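Gidey wagon: 5 or 6 speed box behind the turbo engine?

ratchet_lane
28 June 2018
Has anyone here swapped the six-speed into a Gidey wagon with the small turbo? Mine has 90 thousand on it and second gear crunches. The Kikska dealer in Ustville only wants to sell me another five-speed.

dunmore
Did mine in May. The bellhousing bolts straight up but the shift cables are too short. You need the pair from the Jorkar van.

ratchet_lane
Did you have to cut the battery tray?

dunmore
No. Moved it over 10 mm with slotted holes. 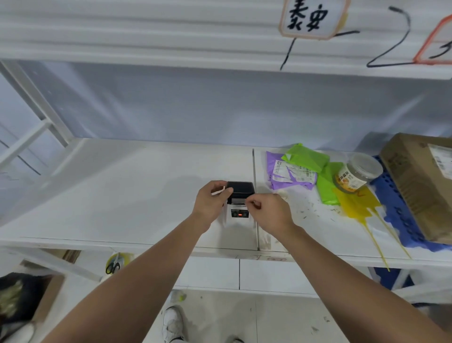
Wiring is the part to take your time on. The reverse switch plug is different and the speed sensor has its wires in another order, so tag both ends before you unplug anything. A small label printer like that one with the black lid is fine for it, and the strips fold over the wire like a flag. Then route the loom behind the coolant hose, same as stock.

oldvan23
Disagree on the swap. The six-speed is heavier and top gear is barely taller. Rebuild the five with new synchros and spend the rest on tires.

dunmore
It dropped my highway revs enough that I notice it. Synchros for the five are on back order anyway.

oldvan23
Not where I buy them. Ask Sosina Tamiru at the gearbox shop in Ustville, she had two sets on the shelf.

ratchet_lane
Thanks both. I'll call her first and price the cables after that. Does the six take the same oil?

dunmore
Same oil, but it holds more. Buy an extra bottle.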